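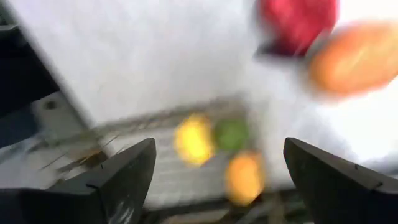

Gripper fingers, wide apart.

Kitchen Table Tips: Keeping Junk Mail Out of the Family Inbox
By Malsha Majumder, July 21, 2022

Back in May I sat down with a pot of coffee and my Tivlow inbox and found nearly 200 messages I'd never asked for. Coupons, fake invoices, a "final notice" from a parcel outfit called Grorken that I have never ordered a thing from in my life! So I made myself a little routine, and I've stuck with it (mostly).

Start with the sender's full address. On my phone I only see the name, so I tap it to open up the rest. The Grorken notice came from a long jumble of letters and numbers with a free mail service on the end. Straight to junk.

Next, attachments. If I wasn't expecting a file, I leave it shut, even when the message seems to come from family. My cousin's account got broken into once and I received an "invoice" for 85 dollars from her, with a zip file stuck on it. I called her up and she had no idea what I was talking about. Now I phone or text first, using the number I already have — never the one in the email.

Turn on file endings, too. On a Windows computer, open any folder, look in the View menu and check the box for file name extensions. A file that used to show up as "photo.jpg" may turn out to be "photo.jpg.exe", and that one goes in the trash. 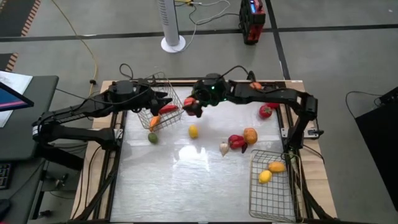 Red chili pepper just inside the rim of a gold-toned wire basket.

I keep 3 email addresses these days. One is for people I know, one is for the bank and the utilities, and the last is for stores, raffles and recipe sites. If a bank message lands in the recipe account, I know right away it's bunk. Setting this up took me an evening, plus some grumbling over passwords.

About those passwords: mine are all different now, and they live in a password manager. Before that I had them in a notebook in the Jenkins flour tin, and I still miss that tin a bit.

The unsubscribe link is fine for stores I've shopped at. For total strangers I skip it and hit the junk button, so they don't learn that somebody is reading.

And if you've already clicked? Close the page, change that password from a different device, and run a full virus scan before bed. If you typed in a card number, call the number on the back of the card.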